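Reading the Danar trading update so you don't have to. Shares jumped when it came out in May and I'd like to know what people think they bought. 1/

Headline: "record order intake." Fine. Order intake is 521 million. Revenue is 434 million. The gap between those two has widened for three updates in a row, and management keeps presenting it as good news. 2/

A growing backlog can mean demand is hot. It can also mean you can't ship. The update has one line on deliveries and it says they are "progressing." I have been progressing toward cleaning my garage for years. 3/

Then there's Marnari, the parts supplier they bought last year. We were promised savings by now. The word "savings" appears zero times. The word "synergy" has also gone missing, and I don't recall a farewell party. 4/
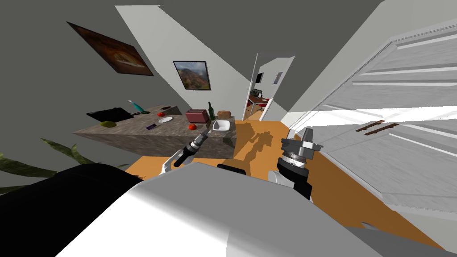
Cash is where I'd look first. Net debt was 233 million before the Marnari deal. It's 718 million now. Plenty of the write-ups I saw quoted the order number and skipped this one, though they're on the same page. 5/

Yes, the debt is "comfortably within covenants." Every company says that until the quarter it stops saying it. They don't give the ratio, and I went through the footnotes twice. 6/

Lorna Tiongson at Vitale put out a note calling the stock "a patient investor's opportunity." Her price target went up. Her earnings estimate went down. So the whole increase comes from assuming people will pay more for less profit - maybe they will, but say so in the first paragraph. 7/

Someone will reply that Clevden looked like this too, before it doubled. Clevden had almost no debt and was buying back stock. Danar is issuing it. Check the share count against last year's report. 8/

I don't own it and I'm not short. I could be wrong if deliveries catch up in the second half and the cash comes in with them. That would show up in inventory first, so that's the line I'll be reading. 9/

Also, for the two people who asked: no, the dividend isn't "safe." It was held flat and paid out of borrowing. Go look at the cash flow statement. 10/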